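Inicio Taller Trucos Limpieza Herramientas Contacto

Trucos de taller: cómo cuido la celda del brazo que mete módulos de memoria

Llevo desde enero con la celda en marcha y ya me habéis preguntado unas cuantas veces por el mantenimiento, así que voy a soltarlo todo junto, en el orden en que me vaya acordando. El brazo trabaja sobre torres de ordenador tumbadas: coge un módulo, lo lleva a su ranura y lo deja puesto. Suena sencillo, ¡y lo es cuando todo está limpio y bien apretado! Cuando no, te pasas la tarde persiguiendo un milímetro que se ha escapado por algún sitio.

Empiezo por la mesa, que es lo que más se descuida. La mía es de perfil de aluminio ranurado, y esas ranuras se tragan todo: tornillos, bridas cortadas, trocitos de plástico de las impresiones. Yo paso primero una brocha de pintor de las estrechas, siempre en el mismo sentido, y después el aspirador con la boquilla fina. Nada de aire comprimido, por favor, que lo único que consigues es mandar la porquería a la placa que tienes abierta al lado (me costó una mañana entera aprenderlo). Si la ranura tiene pegote, un palito de madera afilado rasca de maravilla y no raya.

Las tuercas en T las repaso los lunes, antes de encender nada. Les hago una rayita con rotulador de pintura que pasa de la tuerca a la mesa, y así de un vistazo veo si alguna ha girado. Uso el rotulador Sorolia blanco, que aguanta el alcohol bastante bien, aunque cada pocas semanas toca repintar.

Los dedos de la pinza, con isopropílico y un paño que no suelte pelusa. La grasa de las manos es lo peor, así que los módulos los cojo por los cantos y procuro no tocar la cara interior de los dedos ni cuando los cambio. Para comprobar que cierran parejos tengo un truco muy casero: una tira de papel de fumar entre las puntas, cierro despacio y tiro. Si sale sin resistencia, o sale torcida, desmonto y vuelvo a alinear. Los tornillitos llevan una gota de fijador flojo, del que luego se quita a mano; el fuerte ni lo acerquéis.

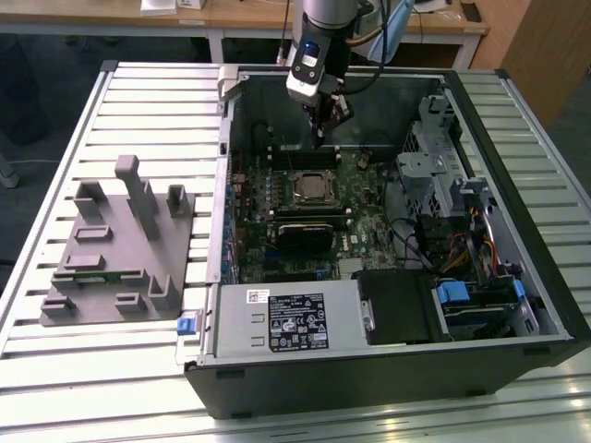 Para la puesta a cero hago siempre el mismo ritual. Arranco el controlador, espero a que acabe su autochequeo y llevo el brazo a la posición de reposo a velocidad lenta, con la mano cerca de la seta de emergencia. Después coloco la torre tumbada, con el lateral quitado y el interior mirando al techo, y bajo la pinza en vertical hacia las ranuras de memoria, que en esta caja quedan cerca del borde de arriba de la placa. La caja de unidades y su manojo de cables rojos, amarillos y negros caen a la derecha, y conviene dejar ese lado fuera del recorrido. Yo programo un punto de espera bien alto por encima del chasis y hago que el brazo pase por ahí tanto al entrar como al salir. Se pierde un poquito de tiempo en cada ciclo, pero duermo más tranquila.

Otra cosa: la torre tiene que volver siempre al mismo sitio. Probé con cinta de carrocero marcando las esquinas y fue un desastre, porque la cinta se despega y al final colocas a ojo. Ahora atornillo dos topes a las ranuras de la mesa y empujo la caja contra ellos hasta que hace tope en los dos lados. Y si cambiáis de modelo de torre, guardad un programa distinto para cada una, con un nombre que se entienda. El mío se llamó «prueba_buena_final» durante semanas y no se lo recomiendo a nadie.

La plancha impresa con los soportes merece un apartado. El plástico impreso se va gastando donde roza la placa verde al entrar y salir, y la ranura coge holgura sin que te enteres. Tengo una galga de 3 décimas colgada de un clavo: si entra al lado de la placa, toca reimprimir. Imprimo los soportes con filamento Altmont gris, tumbados para que las capas no partan por la base, y les repaso las entradas con una lima de uñas (sí, de uñas, va genial). Los postes altos son los primeros que se rompen si les das un codazo. Tened un par de repuesto en un cajón.

Los cables del brazo necesitan aire. Dejadles una curva generosa y moved todas las articulaciones a mano, en modo libre, mirando si algo tira o se engancha. Las bridas de velcro me gustan mucho más que las de plástico — las abres, recolocas y listo. Las de plástico acaban siempre demasiado apretadas y luego hay que meter el alicate justo donde no cabe.

¿Y cuándo toca cada cosa? Mi cuaderno dice esto:

Brocha y aspirador, al terminar cada jornada.
Isopropílico en los dedos, cada 200 inserciones.
Galga en los soportes, los lunes, con las tuercas.
Cambio de las almohadillas de los dedos, cada 2000 inserciones. Las compro en Giáp, en bolsas de 26.

Si un día empieza a fallar sin motivo aparente, antes de tocar el programa mirad los topes, luego los dedos y luego el soporte. A mí casi siempre me sale en los topes. Y apuntad lo que cambiáis, aunque sea en un trozo de cartón, que de una semana para otra se olvida todo.

Me queda pendiente contaros cómo engraso la guía del carrito Tremar donde llevo las herramientas, que chirría otra vez. Lo dejo para la próxima, que todavía estoy probando con cera.

Contacto | Aviso legal | © 2025 Todos los derechos reservados | Volver arriba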